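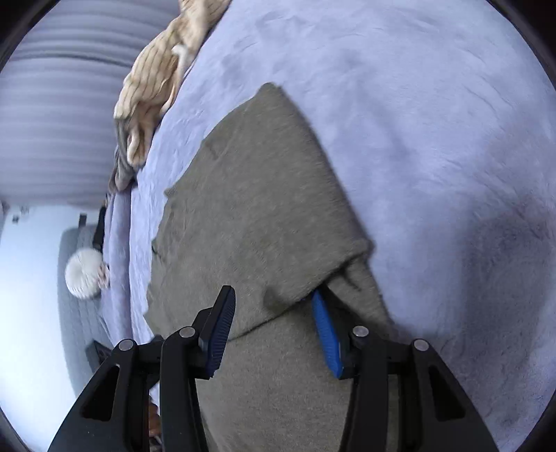
Der Kapitän des RC Otulden will über das Spiel vom Samstag zuerst gar nicht reden. Lieber spricht er über den Bus, der auf der Rückfahrt von Cerkholm im Stau stand, und über das Knie seines Hakers. Wir treffen ihn um acht Uhr abends bei ihm zu Hause, er kommt gerade von der Arbeit. Auf dem blassvioletten Fleece liegt ein graugrünes Strickstück, der in die Reisetasche soll, denn am Wochenende geht es schon wieder auswärts weiter. Erst als er sitzt und Tee eingeschenkt hat, kommt er auf den Siegversuch in der letzten Minute. »Wir hatten Einwurf an deren Fünfmeterlinie, und alle im Stadion wussten, was wir machen«, sagt er. »Paket bilden und schieben. Das haben wir den ganzen Winter trainiert.«

Otulden spielt seit dieser Saison in der zweiten Liga und galt als Absteiger. Nach sieben Spieltagen steht die Mannschaft auf einem Platz im Mittelfeld. Der Kapitän, zweite Reihe, seit der Jugend im Verein, hält nicht viel von der Aufregung darum. »Wir haben zwei Spiele gewonnen, die wir auch hätten verlieren können. In Iltow war es umgekehrt, da waren wir besser und haben nichts mitgenommen.«

In Cerkholm sahen 2811 Zuschauer zu, so viele wie bei keinem anderen Spiel, das er bisher bestritten hat. Zu Hause kommen an guten Tagen 658, das ist die Bestmarke des Vereins aus dem letzten Jahr. Ob ihn die Kulisse nervös gemacht habe? »Beim Aufwärmen ja. Danach hört man das nicht mehr. Schwierig waren nur die Ansagen in der Gasse, da mussten wir auf Handzeichen umstellen.« Zwei Einwürfe gingen deshalb in der ersten Halbzeit verloren, aus einem davon fiel der Versuch der Gastgeber.

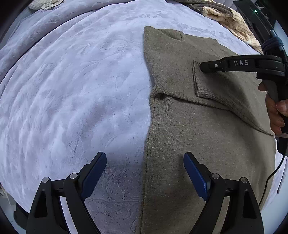
Zur Pause lag Otulden mit acht Punkten hinten. Der Trainer habe in der Kabine wenig gesagt, erzählt der Kapitän, es sei fast nur um die Abstände in der Verteidigung gegangen. »Wir standen außen zu eng. Ihr Schlussmann hat das dreimal gesehen und dreimal dahin gekickt.« Nach dem Wechsel rückte der Flügel weiter nach hinten, und Cerkholm kam nur noch zu einem Straftritt, der neben die Stangen ging.

Über die umstrittene Szene kurz vor Schluss spricht er offen. Die Gastgeber hatten einen Vorwurf reklamiert, der Schiedsrichter ließ weiterlaufen. »Ich war unten im Ruck und habe nichts gesehen. Wenn er pfeift, beschwere ich mich auch nicht.« Mit dem Schiedsrichter rede bei Otulden ohnehin nur der Kapitän, und das möglichst selten.

Als Nächstes wartet Nic Giolla, der Tabellenführer, mit dem schwersten Sturm der Liga. Im Gedränge rechnet er sich dort wenig aus. »Ball schnell raus und viel laufen, etwas anderes haben wir gegen die nicht.« Der Haker wird wohl fehlen, für ihn rückt ein Spieler aus der zweiten Mannschaft nach, der am Dienstag zum ersten Mal mit eingeworfen hat.

Ob er selbst noch eine Saison dranhängt, weiß er nicht. Die Schulter mache morgens Probleme, und im Betrieb stehe ein Wechsel in die Frühschicht an. »Das bespreche ich im August mit dem Trainer. Bis dahin spiele ich.«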